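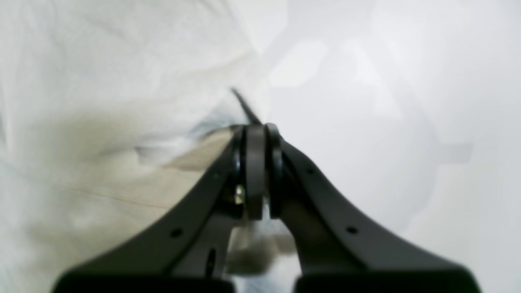

Na lavanderia da Wekville, a célula Zundix vai assumir a separação de 600 peças por turno. Com pano branco amarrotado atrás da garra escura, como se trabalha ali, o que muda para os operadores?

2 respostas

Em Dadmont, a triagem manual caiu para 100 peças - as pessoas passaram a tratar exceções e paradas. Exija formação antes.
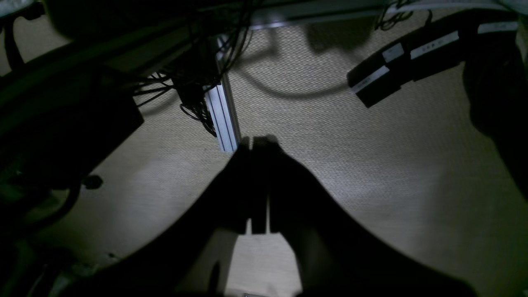 Leitura: 1 min

Concordo em parte. Inclua no posto a verificação dos cabos, 10 minutos por turno. Sem isso, a manutenção fica sem dono.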